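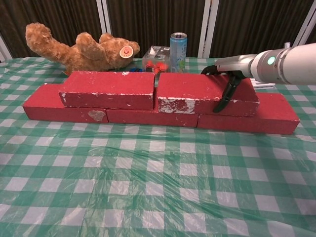

Jocelyn Estrella came back to Trurncombe College in March, eleven months after she won the Miss Nisden title. She was received by the Dean of Student Affairs, Dexter Lagman, and she agreed to sit with our bulletin before the evening reception.

She studied nursing at the college and finished it while preparing for the pageant. "I had hospital duty until 7 in the morning, then rehearsal at 10," she said. "My feet were the main problem. I asked my supervisor if I can wear the high shoes in the corridor to practice, and she refused."

There were 44 candidates in the final, and she wore number 40. Her gown was made by an aunt in Lumanlan, who sent it by bus two days before the show. "It arrived too long, so my roommate and I cut it on the floor of the dormitory. You can see in the video that the hem is not straight - but only if you know it."

Since the crown she has been traveling with a blood donation campaign. The last drive, in Kurnholm, registered 284 donors. She was asked if people come for the blood or for the photograph with the queen. "For the photograph, many of them," she answered. "Then they see the chair is free and they sit down. I am happy with this."

Mr. Lagman remembered her as a student who argued about her marks. "She came to my office three times for one exam," he said. "The third time she was right, and we corrected it."

The college will give 3,000 pesos to each of the nursing students who join the next drive as helpers, to cover their transport and food. Miss Estrella will hand over her crown in the summer and has already applied for a position in the children's ward at Nisden. The list for helpers is open at the Student Affairs office until the end of the month.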